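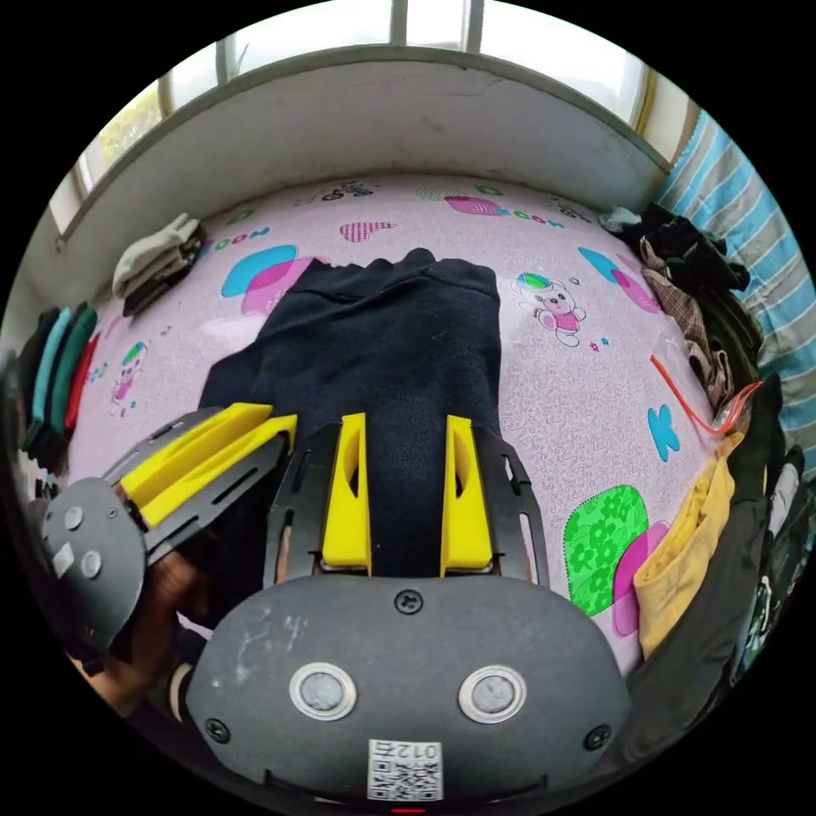
Round silver buttons, a few scuffs and number 012.

Search posts, people, tags

Righto, a few of you asked how the cargo hold on my hauler in Skestard sorts itself when I dock, so I'm going to have a go at explaining it in a thread. Fair warning, I do go on a bit, and I've got a cuppa next to me.

Some background first. The ship is the Chuensuk, a fat old mining hauler I've been rebuilding more or less since I started playing. She has a front hold for ore, a back hold for parts and a funny little middle hold that I added one night when I should have been in bed, and which has never had a proper purpose.

When you link your hold to a station, the game moves everything across in whatever order it was picked up. Fine if you only carry one kind of thing! I do not. I come home from the Sunby belt with three sorts of ore, a heap of salvage and usually somebody else's lost drill heads, and it all used to land in one bin at the station.

So for ages I sorted by hand. You stand at the panel, drag, wait for the little bar, drag again. On a big run that was 25 minutes of my evening, and I play after the kids are down, so that's a fair slice of the time I get.

The transfer block will take orders from a programming board, but only one order at a time, and it forgets the rest if you send them too quickly. I lost a good fortnight in November to this. The script looked perfect, no errors at all, and every single time it would shift the first stack and then just sit there looking pleased with itself.

Kulap Kongkaew was the one who put me onto it. She'd had the same trouble with her fuel pumps and said to stop sending orders on a timer and wait until the block's status field goes back to idle. I'd been reading that field the whole time and only using it to colour a light. Thank you Kulap, I owe you a tank of something.

The way it goes now is pretty simple when you write it down. The board reads the hold and makes a list. It looks at the first item, finds which bin that item belongs in, sends the order, and then does nothing whatsoever until it sees idle. Then the next one. That's the entire loop, and it fits on one board with room left over for comments.

The bins are the bit I fiddled with the most. I name each one with a tag in square brackets at the end, so [ore], [parts], [junk], and the script only reads what's in the brackets. It means I can call the bin anything I like in front of that. My junk bin is called The Good Room and the script couldn't care less.

Do watch your capitals though. [Ore] and [ore] are two different things as far as the board is concerned, and I had a whole load of nickel go into junk one night over a capital letter. There's a lowercase function in the string library, so I run every tag through that before comparing. It's one line – please put it in from the start and save yourself the swearing.

The next thing was full bins. If a bin is full the transfer block doesn't tell you so, it just goes idle again with the stack still sitting in your hold, and my lovely loop would try the same stack forever. Now I check the amount before and after each order. If it hasn't changed, that item gets skipped and its name goes up on the monitor in orange.

Oh, the monitor! I nearly left that out and it's my favourite part. It's a small wall panel next to the airlock that shows what's being moved, which bin it's headed for and how much is still to go. I don't need it at all. I just like walking past with my helmet off and seeing the names tick over.

Keep the monitor text short if you build one. The small panels start scrolling at a length I can never predict, and scrolling seems to slow the board down too. I cut mine back to the item name and a number and the stutter went away. Could be coincidence, I'm no programmer, but I've left it that way.

For size, my last trip was 1395 units of ore plus the salvage, and I started it going, went and repainted the landing struts, and came back to an empty hold. The struts are now a sort of burnt orange and I'm still making up my mind about them.

Chalerm Saithong asked whether it works on the Bretard stations. It does, but their transfer blocks use a different name for the status field, so you'll need to change that at the top of the script. I've put all the names you might need to change together in the first few lines, with a note beside each one.

Mohammed-Awal Gbeho has been testing it on his freighter, which is about the size of a suburb, and he found that with around 800 stacks waiting the list gets too long for the board's memory and it restarts itself halfway through. Version 2 reads the hold in smaller bites, so you should be right now. If you grabbed the first version, please swap it over.

What it still can't do is load the ship. Going the other way you need to tell it how much of everything you want, and I haven't worked out a nice way to type that in from the cockpit. I had a go with a row of buttons and it was horrible, I kept ordering drill heads every time I sat down.

If anybody has a tidy way of entering numbers from the pilot's seat, I'd dearly love to see it. Jintana Kaewsai mentioned using the throttle lever as a dial while the engines are off, and I haven't been able to stop thinking about that. I'm going to try it on the little shuttle before I let it anywhere near the Chuensuk.

The script is in the usual shared folder under cargo, last updated 2 December 2022. Take it, pull it apart, rename my silly variables. And if your nickel ends up in junk, check your brackets first and then come and yell out to me, I'm on most evenings.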